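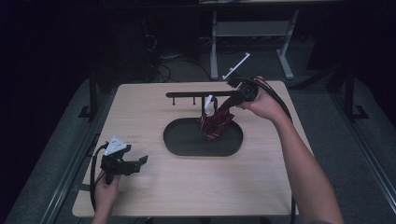
Kendra Girard had one complaint about the first edition of this book: it spent four chapters on motors before anyone picked anything up. Her own group at the Dumside workshop had done it the other way round. They built two grippers to be held in the hand, learned what the jaws could and could not do, and only then thought about an arm to carry them. She was right, and the order has been changed.

Chapter 5
Grippers You Can Hold

A hand-held gripper is the end of a robot without the rest of it. The person supplies the arm, the wrist and the judgement. The jaws do the holding. If the jaws are badly shaped, you will find out in the first evening, before you have paid for a single joint.

Cloth is a good first test. A necktie draped on a small rack weighs very little, but it folds, slides and bunches up when it is lifted. A jaw that closes well on a wooden block may pinch one layer of a tie and leave the next behind. Two grippers, one in each hand, let you steady with the left while the right does the lifting.

The marker plate on top of each gripper is there so that a camera can work out where the gripper is and which way it points. It must be stiff. A plate that wobbles on its mount will spoil a recording, and you may not notice until you play it back.

The build in this chapter follows the Celtard pattern, which can be made in a shared workshop with a printer, a drill and a soldering iron. Each finished gripper should weigh no more than 354 grams without its cable. The cable needs more thought than most people give it - allow 700 millimetres of slack between the gripper and the edge of the table, and tie it down where it leaves the table. Section 5.4 describes a lighter jaw, the Betudum, for readers who have already built the first.

5.1 Parts and tools

Lay out the parts for one gripper only. The second goes together faster once the first is working.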